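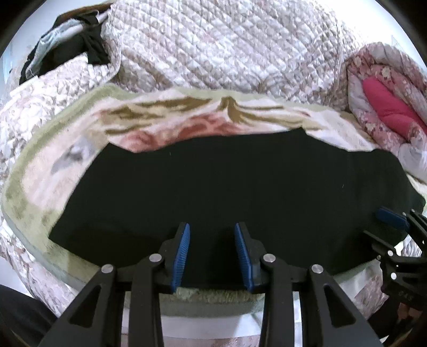
Cultness, July 5, 2018

The laundry manager at the Allgate guesthouse has a short rule for black clothing: fold it on something that is not black. The guesthouse takes in washing for its long-stay residents, and in May the load came to 698 items. By the manager's estimate the dark ones take the longest to finish.

"You lose the edges," the manager said. "On a white shirt the seams throw a shadow and you can read where the sleeve starts. On black there is no shadow. You find the shoulder by its outline or you find it with your fingers."

Most of the folding is done on beds. The workroom at Allgate has one table, 20 inches deep, and it is used for towels and pillowcases. Anything wider goes on a made bed with a blanket over it. The manager does not object to the soft surface. Cloth slides on a laminate top, and a plush blanket holds the hem in place while the far side is brought across. The drawback is transfer. Blankets shed, and black fabric shows every fiber.

"Lint comes off last," the manager said. "People roll the garment first, then fold it, and it picks up more from the blanket. Fold it in half, roll the outside, turn it, roll again."

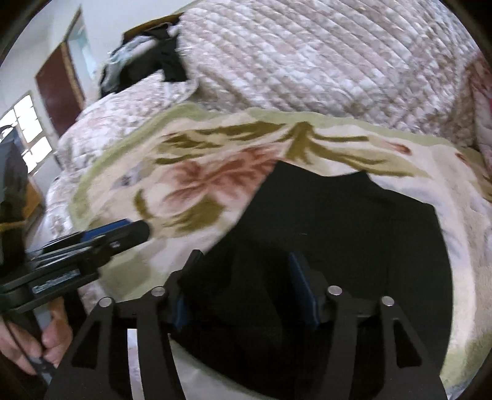 Contrast matters more than pattern in choosing the surface. The manager used to insist on plain blankets and has since dropped the requirement. Against a thick floral one, a black garment still gives a clear line: the pointed corner, the shallow dip beside it and the rounded corner on the right can all be picked out, even though the cloth between them is close to blank. A pale thread near the middle is easy to find as well. "That is what I want to see before the first fold," the manager said. "Corners, then thread."

The sequence after that is fixed. The garment is smoothed outward from the center, the sides are brought in to a width of 21 centimeters, and the length is folded twice. The width matches the Bamudier shelf dividers in the linen closet. The manager tried a Cowie folding board for 2 weeks and returned to folding by hand.

"The board is fine for T-shirts. With loose knits it pulls the neckline off center, and in black you do not notice until it is on the shelf."

Asked about lighting, the manager recommended a lamp set low and to one side, which brings up creases that a ceiling fixture flattens out. The workroom lamp is due to be replaced with a clamp model that can be moved from bed to bed.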